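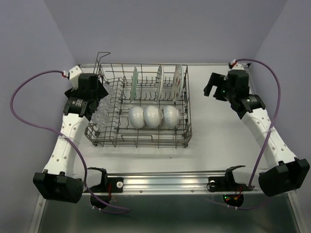

Villia dish rack policy: my review after a couple of months

I've been using Villia on our two-arm bench since March 2021, and I keep getting emails asking whether it's worth the trouble, so I'm finally writing this up. Short version: yes, with some grumbling.

If you haven't run into it, Villia is a training recipe for two-arm tabletop robots. You drive the arms through a job by hand, record it a bunch of times, and it learns to copy you. Plenty of methods do that. What's different is that Villia chops each recording into short chunks around the moments when a gripper closes or opens, and it spends most of its training on those. The long boring swings through the air get very little attention. I loved that idea when I read the write-up, because the swings were never where my arms got into trouble!

My test job is a dish rack. Plates on edge in the tines, bowls tipped on their sides in front, glasses down the left. I picked it because it mixes easy stuff with really mean stuff (hello, clear textured glass) and because a wire rack is so unforgiving. If you're a little off with a block on a flat table, who cares. If you're a little off with a plate, you hit a wire.

Setup took me most of an afternoon. The installer is fine, the calibration page is not. It assumes both arms sit on the same rail and are already squared up to each other, and it says so in one tiny line near the end. I had it wrong and spent ages wondering why the right arm kept reaching short. Maite Aranda, who shares the bench with me, spotted it in no time, which was a bit embarrassing.

I recorded 200 runs, all unloading, one item at a time. Then I trained Villia on them, and trained Oteck on the very same runs, since that's what we'd used before. Each one got 40 tries with the dishes shuffled between tries, and I counted a try as good only if the item came out and got set down without knocking anything else.

Villia finished 31 of its 40. Oteck finished 22. That's a bigger gap than I expected, and almost all of it came from the plates. Oteck likes to pull a plate a bit sideways as it lifts, so the edge catches on a tine and the whole rack shuffles along with it. Villia goes pretty much straight up. It's really satisfying to watch – I made people come over and look.

Bowls were nearly a tie. Ribbed, shiny bowls bounce light all over the place, and I thought that would be a mess, but both methods coped. Where Villia did stumble was when two bowls were touching. It would go for the rim of one and nudge the other, and I marked those as misses.

Glasses are the weak spot. Of Villia's 9 misses, 6 were glasses, usually the rear one, where the gripper gets in the way of the view as it comes down. I tried moving the glasses farther apart and that helped some, but then you're designing the dishes around the robot and I don't love that. Myroslav Onyshchenko tells me a second camera fixes it on his rig. I haven't tried it yet.

Other gripes: training is slow, the logs are ugly, and when the two arms want the same bit of space Villia just has them both wait. Once they stood there until I gave up and hit stop. There's a timeout setting for this, hidden in the config under "patience", and it's off by default. Turn it on. I set mine to 4 seconds.

I'd give it 4 out of 5. If your job is mostly picking things out of tight spots, try it before you go and record a mountain of extra data. If you mostly push things around on an open table, I don't think you'd notice much difference over Oteck, and Oteck trains a lot faster. Next up for me is loading the rack, which I expect to be much worse. I'll add the numbers to this page in May once I've got them.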